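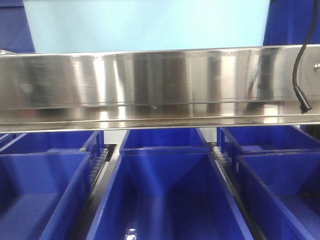
Sunday, late afternoon, kitchen bench

Second try at the rye starter, and I'm pleased to say it has some life in it this time. I fed it at eight this morning with the Berkia flour (the coarse one, since the Tastley bag ran out on Friday and I keep forgetting to buy more) and by two o'clock it had climbed well past the rubber band. It smells of apples, with a little something of wet cardboard behind it, which Ingeborg assures me will go away. She has kept hers going since before her kids were born, so I believe her.

Total dough weight today was 700 g, a bit smaller than usual because the Verschueren tin is on loan to Tineke and I only have the short one.
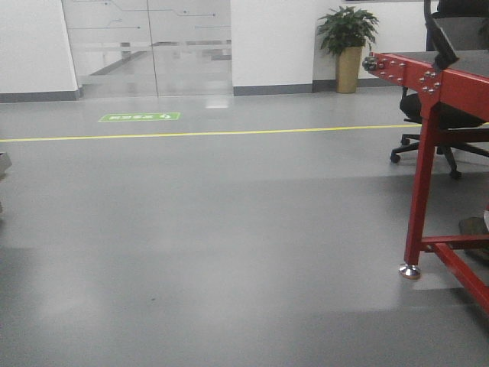
I held back a splash of the water and was glad of it, as the coarse rye drinks slowly and the dough always looks drier in the first ten minutes than it ends up. Mixed by hand, rested, mixed again. No kneading to speak of – it's more like stirring cement, and my wrist still has opinions about last week.

Salt went in late. I had it weighed out in the little dish and walked right past it, so please, whoever bakes next, put the dish on top of the flour bag where you can't miss it!

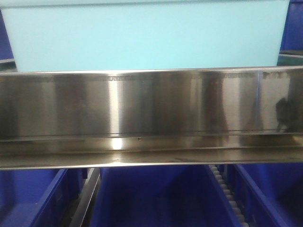
Proofed for 2 hours under a damp towel. Tineke Michiels thinks I should go longer and watch for pinholes on top instead of the clock, and she may well be right, but I wanted the oven free before supper. Small cracks showed along one side when it went in. Crust came out darker than I like, so next time I'll turn the heat down sooner. Not slicing until tomorrow, however good it smells.

To do: get the tin back, ask Ingeborg Kramer for her seeded version, try the Grustier malt in half a batch.

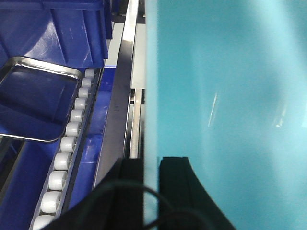
Blue-green panel, with a streak of light across it.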